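Robot Arms & Bench Automation – Help Board

Arm faults on joint 4 over-torque partway through oven door task, no crash visible

Posted by tavell_bench
January 30, 2026

Six-axis arm, parallel gripper, Illska controller on firmware 7.13. The job is to open the door of a toaster oven, back off, pick up a toy corn cob and place it on the rack. Taught by hand, replayed at half speed.

The open works. On the retreat, the controller drops out with error 422, "J4 torque limit exceeded", and the brakes come on. It doesn't happen every cycle. I can get a dozen clean runs and then three faults in a row. Nothing is touching the oven when it stops, as far as I can tell.

What I have tried so far:
Re-zeroed all joints.
Swapped the power supply for a known good one.
Lowered acceleration on the retreat from 360 to 200 deg/s². Fewer faults, but they still occur.
Checked the payload setting. It matches the gripper plus the camera module.

After a fault the status light on the motor housing goes back to green as soon as I clear the error, and the log shows nothing else. I would sooner find the cause than raise the torque limit. Photos are at the bottom of the post. Any ideas?

illska_user_north

Had the same code last year. Raise the J4 limit by ten per cent and it goes away. The factory value is very conservative on that firmware.

vasiliauskas_controls
Marked as helpful by the original poster

Please don't raise the limit yet. That limit is what stops the arm if it catches the door, or your hand.

Error 422 is calculated from motor current against the expected model. If the model says the wrist should need very little torque and the motor is drawing more, you get the code whether or not anything has been hit. With an intermittent fault on a retreat move, I would check in this order.

1. Cable drag. Your cables hang in a loop under the forearm. If the loop tightens when the wrist rolls back, the motor has to pull against it. The amount depends on how the loop settled on the previous cycle, so it would come and go. Power down, lock out the supply, release the J4 brake with the arm supported, and turn the joint by hand through the whole retreat range. Feel for a point where it gets stiff.

2. Wrist winding. Look at the J4 angle at the start and end of the program over several cycles. If the replay takes the long way around on some runs, you will see the value differ by 360. That would pull the cables tight very quickly.

3. Door contact. The gripper tip works very close to the edge of the open door. A light side load at the fingertip has a long lever arm back to the wrist. Add a waypoint that moves straight out from the door before any rotation.

4. Payload centre of mass. You said the mass is right. Check the offset as well. A module mounted on top of the gripper moves the centre up, and the default assumes it is on the flange axis.

Log J4 current and J4 angle together for one good cycle and one bad one. If the current climbs smoothly with angle, it is the cable. If it is a spike, it is contact.

Also, lowering the acceleration only hides part of it. Put it back before you log, or the two traces won't show much difference.

tavell_bench

Logged it overnight. Smooth climb, starting at the same angle each time, and the joint is stiff there by hand with the power off. So it is the cable. No jump of 360 in the angle. I have ordered a Vullia swivel clip and some longer leads, due in February. Until then I have split the retreat into two moves and limited the wrist roll. The torque limit is still at the factory value.

The payload offset was also wrong – I had left it at zero. Corrected now, but it made little difference to the trace.

vullia_clips_fan

If you fit the swivel clip, leave enough slack for the full roll plus a bit. I fitted mine too tight and had the same code back within a week.

Attachments from the original post (2)
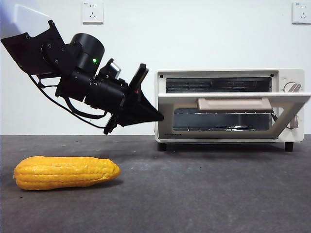
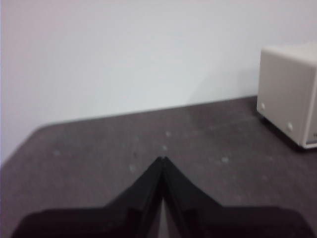 Arm and oven on the bench, side view first, then the view from the gripper.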